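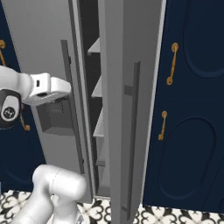 Last changed: 2020-04-01

4.2 Recording a door task by remote control

These steps cover the tall grey cabinet in the Brunine kitchen scene. Read 4.1 first if you have never driven the arm with the Wavon hand controller. The cabinet will survive your learning curve; your patience may not.

1. Load the scene and choose "Double door, tall". Leave the navy cupboards on either side locked. Their brass pulls are tempting, and they are not part of this task.

2. Hold the dead-man button and bring the gripper level with the long dark bar handle on the left door. Stop just short of it.

3. Press Record. Wait for two beeps before you move.

4. Close on the bar and swing the door in an arc. Pulling straight back is how most people begin, and how most people meet the joint limit alarm.

5. Let go of the bar, back away, and press Stop.

6. Mark the take Keep or Bin. Be strict -- the robot will copy your dithering with great devotion.

Note: A take may hold up to 400 steps. Anything longer is cut at the end, usually the bit you were proud of.

Note: Doors can start part open. Reset does not shut them unless "Closed start" is ticked.

Caution: Keep the elbow clear of the navy fronts. Contact is only simulated, but the take is spoiled all the same.

Caution: Do not switch hands in mid-take. Rozália Skála has tried it, and section 8 was written afterwards.

Saved takes go to the Biser folder under your own login.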